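Downsizing Mum's place – what did you do with the stuff no one wanted?
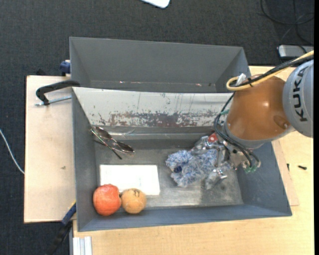 Ballarat, January

14 replies · 3 shares

wattlebird_jen
Hello all, long-time reader and only an occasional poster, so please be kind. My mother is moving into a two-room unit near my sister, and the house she's leaving has been lived in by our family for 35 years. You can imagine. The good furniture is sorted, the photos are sorted (well, they're in one cupboard, which feels like sorted), and now I'm down to the great sea of everything else. Preserving jars. Curtain hooks. A Skomeck mixer that still goes like the clappers but weighs as much as a calf. Knitting patterns for babies who now have babies of their own.

I don't want to send it all to the tip, and I don't want to spend the whole summer selling teaspoons to strangers either. What did you do? Did you get someone in, or did you just plod through it a drawer at a time with the radio on?

Likes: 22

old_gumboots
Plod, Jen. We did Dad's place that way and I'm glad of it. It took us most of a winter, and we drank a terrible amount of tea, but my brother and I talked more in those months than we had in the ten years before. I found every birthday card I'd ever made him in a biscuit tin under the sewing things, and a clearance mob would have tossed that tin without lifting the lid.

The Skomeck will sell, by the way. People love those. Ask for a bit more than you think is decent and see what happens.

Likes: 17

Brahim Ait Ali
I'll have to disagree a little with gumboots, with great affection. Plodding is lovely if you live around the corner. We were four hours away with two kids in school, and every weekend of sorting meant a motel and takeaway and everyone cranky by the drive home. In the end we paid a clearance firm $300 for a day with a truck and two very patient fellows, and it was the best money I spent that year. We went through first and put a coloured sticker on anything to keep, and they didn't touch a thing with a sticker on it. My wife's aunt thought it was cold of us. I don't think it was. We had already said our goodbyes to that house.

Likes: 19

old_gumboots
Fair enough Brahim, four hours would change my tune too. I still say do the drawers yourself, whoever carries the wardrobes.

Likes: 9

Teodora Dumitrescu
Jen, my heart goes out to you, I was in the very same spot last January, in the heat, with a mother-in-law who wanted to tell me the story of every single saucer. What helped us was to let her tell them! I sat her in the good chair by the window with the fan on, brought her one box at a time, and she talked while I wrote the best bits down in an exercise book. After she'd told the story she was mostly quite happy for the saucer to go. We kept 8 pieces of the Dimitrov dinner set, enough for her to have company, and the rest went to my niece, who was setting up her first flat and eats her toast off it every morning.

Do ask about the jars at your local jam makers or the church fete. Ours took every one, lids and all, and sent us home with plum sauce.

Likes: 31

pennyfarthing62
Can I be the grump for a moment? I think we're too quick to give family things away to feel lighter, and then five years on we're paying silly money for the same bowl at a market. I let Mum's Gellitz kettle go for nothing and I've regretted it ever since – it had a whistle like a little train. If you've got a dry shed, put a few boxes aside for a year and don't decide anything while you're tired.

Likes: 12

Brahim Ait Ali
Penny, I've seen what happens to "a few boxes in the shed". My father's are still in mine, and he's been gone since my daughter was in nappies. She's learning to drive.

Likes: 26

pennyfarthing62
Ha, well, you've got me there. One box, then. But a proper big one.

Likes: 14

wattlebird_jen
Oh, thank you, all of you, I've read this through twice with a cuppa. I've talked to my sister and I think we'll borrow a bit from everyone. Mum's going to have the good chair and the exercise book, I'll do the drawers, and we'll get a quote for the wardrobes and that awful Paltent sofa bed, which has pinched the fingers of three generations. Penny, I've put the kettle in the keep pile for your sake.

Does anyone know if the knitting patterns are worth offering to the library, or do they have enough already?

Likes: 18

Teodora Dumitrescu
Ring first, ours said no but the craft group in the hall next door said yes please. And keep one for yourself, even if you can't knit.

Likes: 11

Share this thread · 3 shares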